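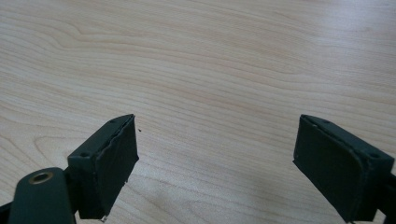 附图：夹爪张开，两块夹垫相对，中间没有夹东西，底下是木桌面。

发件人：Tolera Lencho
收件列表：Wistent 手持采集规范讨论
主题：回复：草案第二章，“空爪起始”要不要写成硬性规定

Elspeth，各位列表上的朋友，大家好：

先跟大家道个歉，这封信我断断续续写了两个晚上，写着写着就长了，赶时间的朋友可以直接跳到后面“我建议的文字”那一段。也谢谢Elspeth把问题提得这么清楚，我把她的原信引在下面，一段一段地回，免得新加入的朋友还要去翻存档。

Elspeth Swanson 写道：
> 草案现在已经有34条了，我带着Stosa那边的几位新同事从头念了一遍，念到第二章就有人开始走神。我的感觉是，第二章里“每段记录以空爪、张开、面对空桌面的状态开始”这一条，写成“必须”有点重。

走神这件事我完全能理解，我自己校对到那里也泡了一杯茶！34条确实多了，有几条是当初怕漏掉才写进去的，比如文件夹怎么命名，放到附录里一点也不影响。不过第二章这一条，我倒想替它多说几句好话。

我们在Plallusard上整理过将近4000段手持夹爪的记录，后期最费工夫的地方，往往就在每段的开头。有人手里已经捏着杯子才按下开始，有人夹爪半开半合，有人一边走向桌子一边录。单看哪一段都说得过去，凑在一起要对齐的时候就头疼了：开口宽度的零点从哪里取？夹垫接触物体之前的那一小截在哪里？如果每段开头都有一小会儿像附图这样的样子，夹爪张开，两块垫子都看得见，中间什么也没有，那么这些问题大多可以直接从画面里找到答案，不用回头去问操作的人。而操作的人，说句实在话，过了一个星期也记不得了，我问过自己，我就不记得。

所以我的意见是保留“必须”，但把它说得短一些，也给操作的人留一点余地。具体怎么留，往下看。

> 另外，“空桌面”三个字怎么理解？有的任务一开始桌上就摆满了东西，收拾餐具的任务尤其如此，难道要先清空、录一小截、再摆回去吗？那样反而不自然，摆回去的位置也未必和原来一样。

这一点你说得对，草案写得不好，是我的责任，当时脑子里想的只有取放积木一类的小任务。我的本意是两个夹垫之间以及它们正对着的那一小块地方是空的，整张桌子空不空并不要紧。桌上有盘子有碗都可以，只要夹爪别对着它们开始。找一块空处，停一停，再去干活。遇上实在没有空处的任务，就把夹爪抬高一点，让两块垫子之间没有物件就好。

说到这里顺便提一句“干净”的问题。附图里左边夹垫上角旁边，桌面上有一粒很小的深色东西，像是碎屑。列表里可能有朋友会问，这样算不算合格。按我的理解，算合格。规范要管的是会不会影响后面的抓取、会不会被误认成任务物件，这么小的一粒，抓杯子、叠毛巾都不碍事。可要是任务本身就是捡小颗粒，捡豆子、捡螺丝之类，那就得先擦一遍桌子，否则标注的朋友会拿着放大的画面来找你，问这一粒到底算不算目标。我建议把“桌面应洁净无杂物”这种谁也做不到的话删掉，换成跟任务有关的说法。一条规则要是大家天天都在违反，连带着旁边那几条认真的规则也没人当回事了。

> 第2.4条要求每次换人时检查夹垫。检查什么？怎样算过关？我们这里有人捏两下就打勾，也有人拆下来看，差别太大。

这个问题我特别高兴你提出来，因为我们Demissie的工作间里也为它争过，争得还挺热闹。我的想法是，日常检查不要拆，拆一次就多一次装歪的机会，光靠看和摸就够了。看的是夹垫和支架相接的那一道边，有没有翘起来，有没有一头开了缝；看垫子的边缘是不是还齐整；再看支架顶上的螺丝孔，该有螺丝的地方有没有螺丝，该空的地方是不是空着。

最后这半句需要解释一下。同一款支架在不同的地方装法可能不同，有的孔本来就是留着不用的，新来的同事看见一个空孔，以为掉了螺丝，找了一颗差不多的拧进去，结果顶到了里面的东西。（这是真事，当事人就在列表上，我不点名，他请大家喝过咖啡了。）所以我希望每个地点都留一张自己那把夹爪的标准照，从平时记录的那个视角拍，贴在工位旁边。换人的时候拿现在的画面对照那张照片，哪里不一样一眼就能看出来，比写十行文字强得多。

附图这种角度我觉得就挺合适：两边支架的顶面和孔都看得到，左右两块垫子与支架相接处那道浅色的细边也看得到。至于垫子究竟是橡胶还是泡沫，从画面上我不敢说，所以标准照旁边还是要写清楚材料和更换的日期，不能指望后来的人看图猜。左边垫子的边缘看上去有一点不太平整，像是分了层，这算磨损还是本来如此，单凭一张图也判断不了，正好说明为什么要有一张旧照可以比。没有旧照，这种问题只会变成两个人各说各的。

再啰嗦一点转轴的部位。附图左下方那个镶着黄铜色衬套的圆孔，草案里目前一个字也没有提到。我不主张给它单列一条，可是换人的时候空着手把夹爪开合几次，听一听、感觉一下有没有发涩，也就是顺手的事，写进2.4条的末尾就行。还有，请不要随手给它上油，要上油先问负责维护的人，油沾到垫子上，那副垫子基本就得换了。

> 还有光线。草案说“光照均匀”，我们的工位靠窗，下午四点以后桌面右边总是比左边亮，难道下午就不干活了？

哈哈，下午当然要干活！桌面上有一点亮度的过渡完全可以接受，你看附图，右上方也稍微亮一些，木纹照样清清楚楚，夹爪的轮廓也很分明。我心里真正担心的是两种情形，一种是强烈的反光把垫子和物件的边界冲掉，另一种是录到一半光变了，有人开灯关灯，或者拉窗帘。前一种在开头那一小截里就能发现，后一种要靠纪律，录的时候请旁边的人别碰开关。“均匀”这个词我同意换掉，换成“足以分清夹垫边缘，并在一段之内保持不变”，大家看看顺不顺。

深色夹爪配浅色桌面，在这方面是占了便宜的。如果哪个地点用的是深色桌面，尤其是发黑的那种，请铺一块浅色、不反光的垫板试试。不过铺了就要一直铺着，并且记在场地说明里，千万不要上半天铺下半天不铺，这比不铺还要麻烦。

> 最后一个小问题，不合格的开头可以剪掉吗？我们有同事习惯在上传之前把前面不好看的部分修一修，说是为大家省空间。

请务必不要剪！这位同事的好意我心领了，可是这一条我不想留余地。原始记录要原样上传，要剪由后期统一来剪，剪了什么都有据可查。我们编号1976的那一段就是这么来的，前面被修掉了一小截，画面和开合读数的时间从此对不上，我花了一整个下午才弄明白是怎么回事，最后还是只能弃用。开头录坏了不丢人，在备注里写一句“起始不合格”，然后重新录一段就是了，两段都传上来。我们从来没有拿不合格的段数去考核过谁，以后也不会，这一点我打算请Elspeth一起帮忙写进前言里，让新同事放心。

我建议的文字

下面是我试着改的第二章前几条，语气尽量平一点，请大家随便挑毛病。

2.1 每段记录必须以夹爪张开、未夹持任何物件的状态开始，静止片刻后再进入任务。静止的时长由各地点自行规定，同一地点内应保持一致。

2.2 起始时，两块夹垫之间及其正对的区域内不得有任务物件。工作面其余部分可按任务需要摆放。起始画面中应能同时看到两块夹垫。

2.3 工作面上的细小碎屑如不影响抓取，也不会与任务物件混淆，可不处理。任务物件为小颗粒时，每段开始前应清洁工作面。

2.4 更换操作人员时，应对照本地点的标准照检查夹垫的贴合、边缘及支架螺丝，并空载开合夹爪数次。发现与标准照不符的，先停用并记录，由维护人员处理。操作人员不得自行拆装、加装螺丝或上油。

2.5 光照应足以分清夹垫边缘，并在一段记录之内保持不变。

2.6 原始记录不得在上传前剪辑。起始不合格的，在备注中注明并重录，原段一并上传。

原来的2.7到2.9我建议全部挪到附录，那几条讲的是命名和存放，换一个项目就要改，放在正文里反而拖累大家。

有两处我自己也还没想好，想听听列表上的意见。一处是2.1的静止时长，要不要给一个统一的下限？统一了后期好办，可是各地设备启动的快慢不同，我怕定短了不够用，定长了大家嫌烦，最后随便晃一下就算数。另一处是标准照多久重拍一次。我倾向于只在更换夹垫或支架之后重拍，平时不动它，可是Stosa那边的朋友用得勤，也许会有别的看法，你们那里的垫子换得比我们快多了。

如果大家没有大的异议，我想在九月里把第二章定下来，先在Plallusard上试用一阵，用得不顺手再改。规矩是给干活的人用的，试用的时候请多让亲手拿夹爪的同事说话，他们说“这条做不到”，我们就认真听听为什么做不到。不爱在列表上发言的朋友直接写信给我也行，中文英文都可以，我看得慢一点，但每封都会回。

对了，Elspeth，上次你说要寄给我的那份Stosa工位布置图，我还没有收到，是不是附件太大被退回去了？方便的时候再发一次吧，分成两封也没关系。替我问候那几位念草案念到走神的新同事，请告诉他们，第三章比第二章还要长，我正在想办法。

祝大家一切都好

Tolera Lencho
Demissie 采集组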